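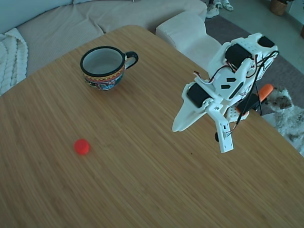

Gova Table Oil - food safe, low sheen

For tables, counters, trays, cutting boards. Wipe on, wipe off. Dries to a soft satin, no plastic feel, and you can touch up one ring or scratch without redoing the whole top.

Sold by Rosero Finishes, Leltthorpe. Mixed here in small batches, so the color in the can varies a little. Doesn't show once it's on.

Sizes
Trial can - enough for a side table
800 ml can - most people want this one
Refill pouch - ask at the counter, not always in stock

What it's good on
Oak, ash, beech, bamboo, maple. Walnut too, but it goes darker than you might expect so test underneath first. Not for varnished or painted tops. It will just sit there and go sticky.

How to use
Sand lightly with the grain. Get the dust off, all of it. Shake the can well, then wipe on a thin coat with a lint-free rag. Thinner than you think. Leave it 20 minutes and buff off whatever hasn't soaked in.

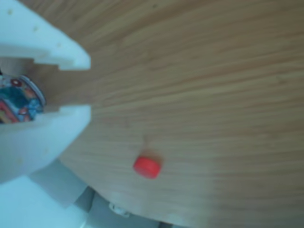 Then wait overnight and go again. Three coats for a table that gets daily use, two for a shelf. Be careful around rounded corners, the end grain there drinks it up and you may need a bit extra. Full cure takes 5 days. Keep hot cups and wet glasses off untill then.

Rags - lay them flat outside to dry before you throw them out. Oily rags in a heap can catch fire. Please dont skip this.

Aftercare
Damp cloth, mild soap, dry it off. Fresh coat when water stops beading. Old coffee rings usually come up with a light sanding and a dab of oil on the spot.

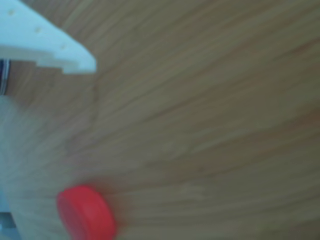 Goes with
Lu Wax Paste - goes over the oil once cured, a bit more shine
Lu sanding pads - pack of 3, fine
Cotton rags by the bag

Orders and pickup
Order by noon and it ships next day. Shop pickup Saturday mornings, bring your order number. Unopened cans can come back, opened ones can't. Questions on color or old finishes - ask for Wojciech Rutkowska, or email a photo of the top in daylight.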